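Planning for Equipment, Handout 4: What the Quote Leaves Out
Nelli Turunen, 15/11/2022 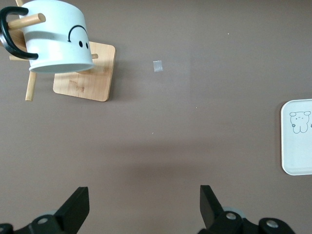

Bench view from the wrist camera: mug on its stand, tray at right, gripper open.

Every budget I am handed has one line in it, and the line says "robot." It is usually a nice round number. Then the arm arrives and somebody asks what it is going to hold things with.

For next time, work through the Rautiainen case. The lab wants one arm for tabletop handling: mugs, trays, household odds and ends. Trandirex quotes the arm with a gripper included. Jerkamach is cheaper – until page three, where the gripper appears as an "accessory," much as wheels might be an accessory to a car.

Lines to fill in before you compare anything:
Gripper and spare fingers
Wrist camera, mount and cable
Table, and fixing the arm to it
Props (mug, mug stand, tray: cheap, but they still need a purchase code)
Setup and training days
Service after year 2

Use 1382 for the camera line, mount included. Add 25 percent to setup. Students always find this excessive, and I used to find it excessive too.

Delivery: Droteck handles freight for both suppliers and promises November. Do not write down which November.

Bring a one-page budget and a list of every figure you guessed. Guessing is allowed. Guessing to the nearest cent is how I know you did it.

Reading: chapter 3, skipping the part on leasing, where the author gets excited.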